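Ardeleanu Appraisals values household contents, jewelry, silver, rugs and small collections for estates, insurance, divorce and donation. We don't buy or sell what we appraise, and we don't take a percentage of the value. You pay a set fee, agreed in writing before we start.

## How we got here

Teodor Zamfir opened the business after several years of cataloging for an auction house. The first office was one room on Jolidska Street. We moved to the Prutura Building when the filing cabinets ran out of wall, and we have stayed there. There is a freight elevator at the back if you are bringing in furniture or a heavy rug. 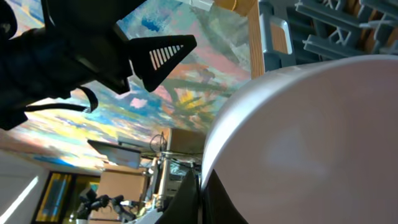 *Painted ceiling in blues, pinks and greens.*

In our last full year we completed 194 written reports covering 2,444 separate items. Most were estate reports. Insurance schedules came second, and a smaller share were second opinions on reports written by someone else.

## What you receive

Every report lists each item with its measurements, condition, maker if known, and the type of value used. Fair market value and replacement value are different figures, and we state which one applies on the first page. Comparable sales are listed at the back. A signed paper copy and a PDF are included in the fee. Extra paper copies cost $15 each.

We keep our working notes for seven years. If you need a report updated within that time, we can usually do it without a second visit, provided the items are in the same condition.

## Everyday contents

People often ask if ordinary kitchen and dining items need to be listed. For an estate they usually go in as a group, by room. For an insurance schedule, sets and anything with a known maker get their own line.

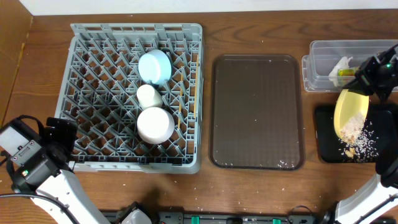
*Two bowls and a cup in a gray dish rack.*

## What we don't do

- Real estate, vehicles or firearms
- Coins and stamps (we will refer you)
- Verbal values over the phone
- Authentication of paintings

## Tolo

Tolo is the online folder where clients upload photos and old receipts before a visit. You will get a link by email once your appointment is confirmed. Using it is optional. Paper receipts in an envelope are fine, and we return them with the report.

## Visits and fees

Home visits are booked at least a week ahead. February fills early because of tax filings, so please call in advance if you have a deadline then. The minimum fee is $141 for a single item seen at our office. Larger jobs are quoted after a short call.

Page updated 2025-11-25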